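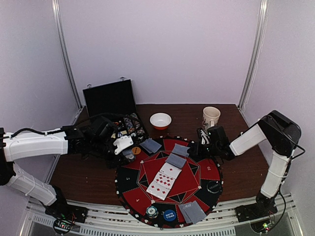 오일 바른 식탁은 얼마나 자주 다시 발라 줘야 하나요?

매일 밥 먹는 식탁이라면 1년에 한 번이면 되고, 물컵 자국이 잘 안 지워지기 시작하면 그 자리만 먼저 덧발라 주시면 됩니다.

Trindusora 가구용 하드왁스 오일

저희 가게에서 제일 많이 나가는 물건인데 정작 설명 페이지가 제일 부실하다는 얘기를 들어서, 8월에 가게가 한가한 틈을 타 다시 씁니다. 좀 길어요. 급하신 분은 맨 아래 사용법만 보셔도 돼요!

저는 원래 바니시파였어요. 번쩍번쩍하고 튼튼하고, 한 번 칠하면 몇 년은 잊고 사니까요. 그러다 집 식탁에 뜨거운 냄비를 올려서 허옇게 떴는데, 그 손바닥만 한 자국 하나 없애려고 상판 전체를 갈아내야 했습니다. 주말 이틀이 날아갔어요. 그 뒤로 부분 보수가 되는 오일을 찾다가 Kauppinen 공방에서 만드는 이 제품을 알게 됐고, 제 식탁에 먼저 써 보고 나서 들여왔습니다.

만든 사람은 Hertta Jääskeläinen 씨예요. 메일로 뭘 여쭤보면 답이 아주 짧게 옵니다. 제가 "몇 번 발라야 해요?" 하고 길게 사정을 늘어놓았더니 "2번. 얇게." 이렇게 왔어요. 그런데 그 말이 맞더라고요. 저는 욕심내서 세 번 발랐다가 표면이 끈적해져서 한참 고생했습니다.

제형은 꿀보다 묽고 식용유보다는 되직해요. 뚜껑을 열면 아마인유 특유의 고소한 냄새가 나는데, 싫어하는 분도 계시니 환기는 꼭 해 주세요. 완전히 마르면 반광이고, 손으로 쓸어 보면 나뭇결이 그대로 느껴집니다. 저는 이 촉감 때문에 계속 쓰고 있어요.

색상

무색, 11호 밝은 밤색, 14호 적갈색이 있습니다. 무색도 나무가 젖은 것처럼 조금은 진해져요. 자작나무를 하얗게 유지하고 싶은 분께는 무색도 권하지 않습니다. 이건 사기 전에 꼭 알고 계셔야 해요. 받아 보고 색이 다르다고 속상해하신 분이 계셨거든요.
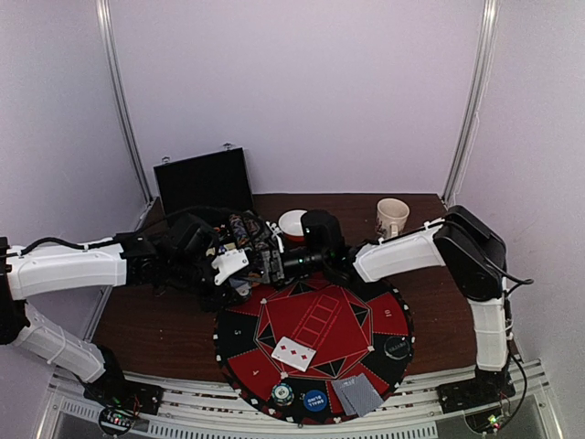
14호는 색 때문에 문의가 제일 많은 제품입니다. 모니터로는 도무지 설명이 안 되는 색이라 저도 늘 말이 길어져요. 사진 속 상판이 짙은 적갈색이죠? 이런 계열로 가고 싶으시면 무색이나 11호 말고 14호를 고르시면 되는데, 바탕이 소나무냐 호두나무냐에 따라 결과가 꽤 달라집니다. 그리고 저 연한 라벤더빛 도는 흰 벽처럼 주변이 차갑고 밝으면 붉은 기가 더 도드라져 보일 수 있어요. 방 벽지 색까지 같이 생각해 보시고, 그래도 망설여지면 샘플 봉투부터 시켜 보세요. 식탁 밑면 안 보이는 데에 쓱 발라 보고 결정하시는 게 제일 확실합니다.

어디에 바르면 좋은가

식탁, 책상, 선반, 의자 다리 같은 실내 원목이면 거의 다 됩니다. 무늬목도 되긴 하는데 사포질할 때 너무 힘주지 마세요(저는 모서리를 뚫어 먹은 적이 있습니다...). 이미 바니시나 우레탄이 올라간 가구에는 스며들지 않으니 기존 칠을 다 벗겨야 하고요. 야외 벤치나 욕실 발판에는 안 맞아요. 그쪽은 저희가 취급을 안 해서 추천해 드릴 것도 마땅치 않네요.

같이 쓰면 편한 것

Fellero 보풀 없는 천을 같이 팔고 있습니다. 헌 티셔츠로 하셔도 돼요. 저도 처음엔 그렇게 했고요. 다만 수건은 절대 쓰지 마세요. 실오라기가 오일에 박혀서 마르면 핀셋으로 하나씩 뽑아야 합니다.

사용법

나뭇결 방향으로 고운 사포질을 하고 먼지를 깨끗이 닦아 냅니다.
캔을 흔들지 말고 막대로 바닥까지 저어 줍니다. 14호는 색소가 가라앉으니 바르는 중간에도 한 번 더 저어 주세요.
천에 조금만 묻혀 얇게 펴 바르고, 스며들기를 기다렸다가 남은 오일을 마른 천으로 전부 닦아 냅니다.
하룻밤 말린 다음 같은 방법으로 한 번 더 바릅니다.
마지막으로 바른 뒤 2주 동안은 물기와 뜨거운 그릇을 피해 주세요.

오일 묻은 천은 뭉쳐서 버리시면 안 됩니다. 열이 쌓여 저절로 불이 붙을 수 있어요. 물에 푹 적셔서 뚜껑 있는 금속 통에 넣거나, 바깥에 한 장씩 펼쳐 바싹 말린 뒤 버려 주세요.

남은 오일은 뚜껑을 꽉 닫아 서늘한 곳에 두시면 됩니다. 위에 얇은 막이 생겼으면 걷어 내고 아래쪽만 쓰세요. 전체가 젤리처럼 굳었다면 아깝지만 보내 주셔야 하고요.

주문과 교환

개봉하지 않은 캔은 색상 교환이 됩니다. 왕복 배송비만 부담해 주세요. 샘플 봉투는 교환이 안 돼요. 주문하실 때 메모란에 나무 종류를 적어 주시면 색이 어떻게 나올지 제가 아는 만큼 답장드릴게요. 오후 늦게는 포장하느라 답이 늦습니다!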